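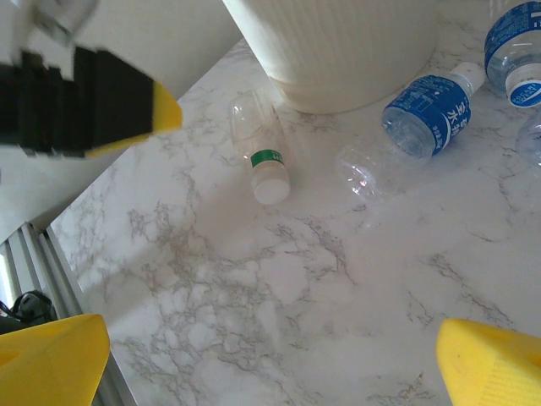
By the Bosamitz Facilities Newsletter staff
Comments (8) | Share

The sorting table on the ground floor of the Jelbridge building is covered in white with gray marble veining, and on most afternoons it holds the same kind of material: plastic drink bottles, lying on their sides, and a tall white ribbed bin to receive them. The person who supervises the recycling program at Bosamitz has worked at that table, or one like it, for most of the past decade. In May the supervisor agreed to speak with the newsletter about bottles, caps, labels and the habits of people who drink water at their desks.

The supervisor asked that the article concern the work and that no staff member be named.

The interview began with the question most often submitted by tenants, which is whether bottles should be left with their caps on. The supervisor's answer was immediate. "Caps off, if you have the time. Caps on, if you do not. We would much prefer to receive a bottle with its cap than to find the cap on the carpet." The contractor for the building, Stoditz, accepts both, but bottles and caps are commonly made of different plastics and are kept apart at Jelbridge when staff can manage it. Loose caps go into a shallow tray and are collected once a month.

Labels are a separate matter. A small clear bottle with a narrow green band near the neck can be cleared of its label quickly. A larger water bottle in a blue wrap, of the kind printed with white Japanese characters, takes a little longer. The supervisor noted that many bottles of this second type arrive from the import grocery on the corner, where tenants buy their lunch. "The large character on the front is the word for water. I was told that in my first year, and I have used it ever since to spot them in a mixed bag. Blue label, white cap. They are pleasant bottles to work with."

Asked what makes a bottle pleasant, the supervisor considered the question seriously. "A wrap that has a perforated line. You put a thumb under it and it comes away in one piece. With glue, you are there with a fingernail, and you have to decide whether it is worth it." On glued labels the program's policy is now to leave them in place. That policy dates from a trial in which two members of staff spent a full Tuesday removing labels from 200 bottles, and management concluded that the hours would be better spent elsewhere. The supervisor did not dispute the finding but described the bottles from that day as "very handsome."

The building collects 4000 bottles in an ordinary month. The figure rises during the summer, and it rises again when the conference rooms on the upper floors are fully booked. A single large conference can produce 400 bottles by midafternoon, many of them only half finished. The supervisor regards the half-finished bottle as the principal difficulty of the work. Liquid adds weight to the bags, leaks in the elevator and attracts insects in the loading area. Tenants are asked to pour the remainder into a sink. "They read the sign. I have watched them read it. Then they look for the sink, and the sink is down the hall, and the bin is right there."

A request has been made for a pouring station beside the bins on each floor. The newsletter understands that a first unit, from the supplier Admasu, has been approved for the third floor and will be assessed before any further purchase.

The conversation then turned to the table. Before its present arrangement, sorting was done on the floor of the loading area, with staff bending to reach each item. The supervisor described the change in practical terms. "My back was the first to notice. After that it was my eyes. On concrete, a clear bottle disappears. On a pale surface with some pattern to it, you see the outline, and you see the drip if there is one." The surface is wiped at the end of each shift with diluted dish soap. Stronger cleaners were tried and given up after complaints about the smell.

Bottles are laid down on their sides for checking. This is the supervisor's own preference and is taught to all new staff. A standing bottle falls over when its neighbor is moved, and one fall usually leads to several. A bottle already lying down has nowhere to go, provided that the table is level. The Jelbridge table was not level when it was first installed, and for several weeks bottles rolled toward the window. A folded piece of cardboard was placed under one leg. It has since been replaced with a proper shim.

The choice of bin was also discussed at some length. The program prefers round containers with ribbed sides, in white, and keeps several in use. Ribs give the hand something to hold when the bin is full and must be tipped. As to the color, the supervisor explained that white shows dirt and is therefore washed more often. "A black bin can go a year. I do not say that as a compliment to the black bin."

New staff generally need two weeks to become comfortable with the work. They are shown how to check the neck of each bottle for residue, how to flatten the thin ones, and which of the heavier ones to leave alone. Flattening is done with the cap off and with both hands. It is not done near the elevators between noon and 1:30 p.m., following a complaint about noise from a tenant on the ground floor.

The supervisor was asked what tenants could do to assist. The response was brief. "Empty it. Put it in the correct bin. If the bin is full, please do not build a tower on the lid. Call us, and we will come up."

The extension for bin collection is posted inside each kitchen cabinet door. Requests received before 4 p.m. are handled the same day. Requests received later are placed on the list for the following morning, when the first round begins on the top floor and proceeds downward.

Shares: 8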